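Traltdale Robotics Newsletter
April 19, 2026

Software corner: Fluller gets a new replay view

If you have sat near our bench this spring you have heard us grumble about Fluller, the small control and logging package that runs the two-arm table. It records everything, it has been solid since November, and until a few weeks ago it was miserable to look anything up in it. You could have joint angles, or you could have the video, and lining the two up meant a spreadsheet and a good deal of scrolling. So we are very happy to say that version 18 is out on the internal server, and the big new piece is a replay view that puts both arms, the planner's decisions and the camera on one timeline!

The idea is simple. Every time the planner picks a goal, it now writes down what it believed at that moment: which objects it had found, where it thought they were, which arm it wanted to use and which plans it threw away. When you drag the slider in the replay view, all of that moves along with the picture. Stop anywhere and you can read the belief as plain text. We had most of this information already, scattered over 6 different log files, and pulling it together was mostly a matter of getting the clocks to agree. (The clocks took longer than the rest of the work combined. Ask us over coffee.)

Most of our testing has been on the cup task. Two cups, a small object, two arms, and a planner that has to decide which arm goes where without tying itself in knots. It sounds like a toy, and in some ways it is, but it touches nearly every part of the stack. Perception has to keep two cups apart when their rims almost meet. The planner has to know that something inside a cup is still there when all it can see is the top of it. Control has to bring an open gripper in at an angle without knocking anything over.
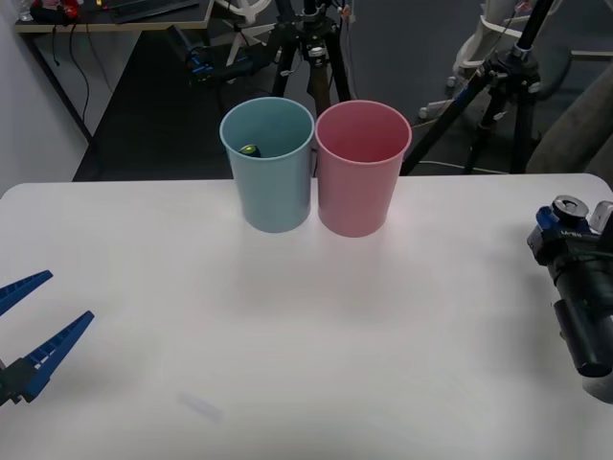
The cup task on the two-arm table, with the small object in the blue cup.

Cups this close together are the case we care about most right now. Our old segmenter liked to merge neighbors into one wide blob, and the planner would then aim for the middle of the blob, right where the two rims come together. With the replay view we found the cause in an afternoon. The merge was happening in the depth cleanup step, well before the color information had any say. Pangaribuan, our perception module, now runs the color split first and cleans up depth inside each piece. Over a batch of 26 logged runs that used to give us merged cups, the new order kept them separate every time. We were grinning at the screen like kids.

The second thing the replay view turned up was a lot sillier. Each arm keeps a reserved zone so the two never reach into the same space, and the zones were being released a little late — 1300 milliseconds late, to be exact, thanks to a timeout left over from an older driver. One arm would finish and the other would just hang there waiting. We had put that pause down to slow planning for months! The timeout is gone, and the handoff between arms feels completely different.

What is still rough: the text panel gets crowded when the planner rejects many plans in a row, and you can't yet search for a particular kind of failure across runs. Faint, see-through objects are also hard going for Pangaribuan, and we would love to hear from anyone who has worked on that. Search is next on our list, followed by side-by-side playback of two runs.

To try it, update Fluller from the usual place and open any log recorded with version 17 or later. Older logs will load, but the belief panel stays blank. The Endell group has already started using it on their drawer setup and has sent back a nice fix for the zoom controls, which will go into the next release. Bug reports are welcome on the tracker, and please attach the log along with the time on the slider where things went wrong.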